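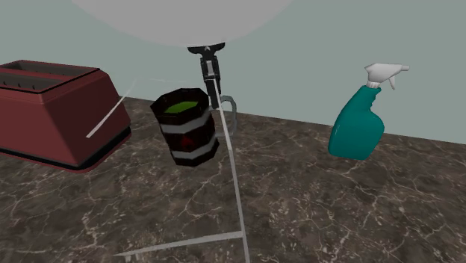 Movbridge Match Records

Match results, rosters and veto logs from the Storkitz League, an online Counter-Strike league for amateur teams, plus its off-season knockout, the Omerović Cup. Put together by people who used to play in it, were mostly bad at it, and kept the spreadsheets.

What you get

matches.csv has one row per map played. A best-of-three that went the distance is three rows sharing a series_id. If you want series results, group by that column and be gentle with the forfeits (see below).

rosters.csv lists who was registered for which team and when. Players appear as numeric IDs. Nicknames were removed, partly for privacy and partly so that a research dataset could be opened at work.

vetoes.csv has the map picks and bans in order. Coverage is good from the fourth season on. Before that, captains settled vetoes in private chat, and the surviving evidence is mostly people disagreeing about it.

The release covers 12 seasons and 47 teams, counting a team as the same team for as long as it kept its league slot. Some kept the slot while replacing the name, the logo and all five players. We didn't want to get into it.

Where it came from

Results up to season eight were copied from the old Storkitz forum, where captains posted scores by hand. After that the league moved to the Zulotov match server, which writes its own logs, and the quality of the data improves sharply along with the spelling.

Forum scores were checked against the opposing captain's post when there was one. When the two disagreed, the admin ruling won. When there was no ruling, the row is kept with disputed = 1, and you can pick a side if you like that sort of thing.

Known problems

Forfeits. Recorded as 16-0 in the forum era and as an empty score afterwards. The forfeit column is right in both. Filter on it before you compute any average, or one team in season three will look like the best defensive side in the history of the game. Their opponents had exams.

Overtime. The forum posts give final scores only, so a 19-17 is marked as overtime but has no half scores. Please don't email us to ask for them.

Stand-ins. The rules allowed one per match, registered by 8 p.m. on match night. Registration times in rosters.csv are when the form was sent, and a good number of forms were sent at 8:01. Whether they counted depended on which admin was awake.

August. The Omerović Cup ran every August and used its own team IDs for reasons lost to time. Use cup_map.csv to join them to the league IDs. About 14 rows still don't match anything.

Time zones. Everything is in league time, meaning whatever the forum's clock said. It never observed daylight saving. We left it alone out of respect.

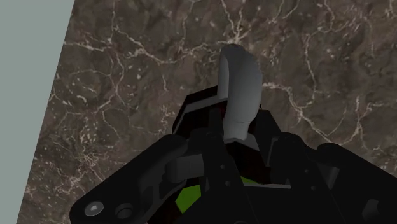
Dark brown marble with white and cream veins (simulated render).

Suggested uses

Rating systems, map-pool studies, roster turnover, teaching joins to students who will then complain about joins. The data is too thin for serious betting models, and the teams were too unpredictable for unserious ones.

Please don't try to work out who the players were. Several of them have jobs now.

Loading it

Files are UTF-8, comma separated, with a header row. Empty means unknown, except in forfeited matches on the Zulotov side, where it means nobody played. Read every ID column as text, or you will lose the leading zeros and then an afternoon.

Corrections

Open an issue with the series_id and something to back it up. A screenshot of the forum post is fine, and so is a server log. "I was there" goes in the disputed pile with the others.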